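4.2 What the meeting-room studies can and cannot tell us

Claims that the shape of a table changes how people talk have been repeated for so long that few authors still bother to cite anything for them. A round or oval table, the argument goes, has no head, so no one sits at it, so everyone speaks. We went back to the work on which this rests and found much less than we expected. Of the 17 studies that are usually listed, 14 asked people how they felt about a meeting after it was over. Feeling heard and being heard are different things, and only the second can be checked against a recording.

The Lirton survey is the one most often quoted. It reports that staff who moved to curved tables rated their meetings as "more equal" than before. The same staff had also moved to a new building, with better light and shorter meetings, and the survey makes no attempt to separate these changes. We do not see how the table can be given the credit. The follow-up, carried out in October of the same year, reached only those who were still on the team, and the people who had left may well have been the ones with complaints.

The Chaiyaporn trial is more careful. Groups were assigned to a table by lot, and speaking time was measured with a clock. The difference between round and rectangular tables was small, and it vanished once groups of four were left out. Our own reading is that group size did most of the work – a point the authors raise themselves, briefly, in a footnote.

A further problem is what counts as a curved table in the first place. Some reports put round and oval tops in one category; others treat a long oval as a rectangle with its corners removed. An oval has two narrow ends, and a person seated at one of them has something very close to a head position. Figure 4 gives views of white tables and seating of the general type discussed in this section.

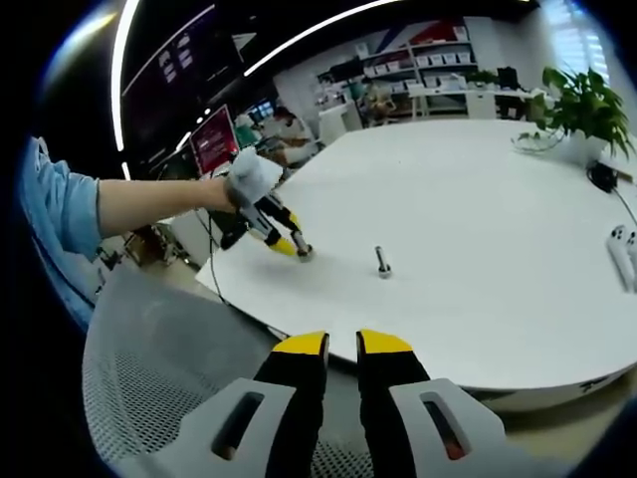
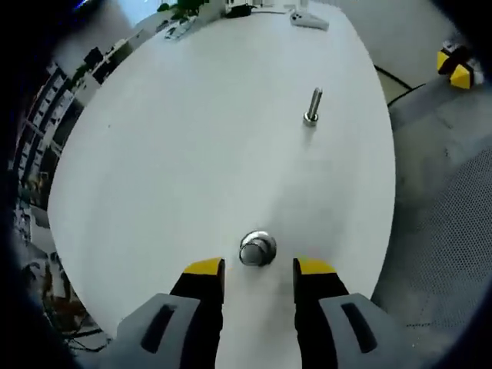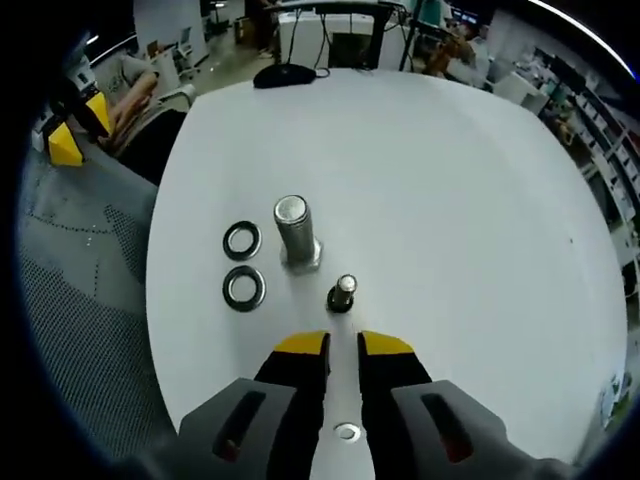

Figure 4. Furniture of the general type discussed in Section 4.2, including an office chair with a mesh back (first view) and white tabletops with curved outlines (second and third views).

Seating is a second weak spot. In most of the reports we read, the chairs are not mentioned at all, although a chair that rolls lets its user drift back from the table and out of the talk. The Flaltthorpe team noted this as a possible source of error and then did nothing about it. Their coding sheet, prepared with the Numelex package, had no field for distance from the table edge. We asked whether the original recordings could be coded again and were told they had not been kept.

None of this shows that table shape has no effect. It may have one, and a modest effect would still be of interest to those who buy furniture for a living. But the evidence now in print would not support the firm advice found in office planning guides, more than 15 of which repeat the claim in nearly the same words. Until speaking time is measured in rooms that differ in the table and in little else, we would treat the claim as a guess – perhaps a good one. Section 4.3 turns to room size, where the records are at least longer.

Posted March 19, 2021
6 shares | 2 comments

Related items
Does standing make meetings shorter? A second look
Self-reports and recordings in small-group research
Window seats and attention: a review of weak evidence
Room size and speaking time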